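Drollen has opened its shared ledger to outside firms for the first time. The Plalville company said on 16 Feb 2020 that two freight businesses, Lalulon and Wasilewska, will record customs papers on it from July.
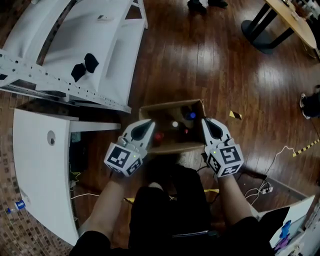
**Technology | Blockchain**

The trial will run for 30 weeks and cover 4000 shipments. Each firm keeps its own copy of the records – changes need approval from both. Drollen has 8 staff on the project and has not yet set a price for the service.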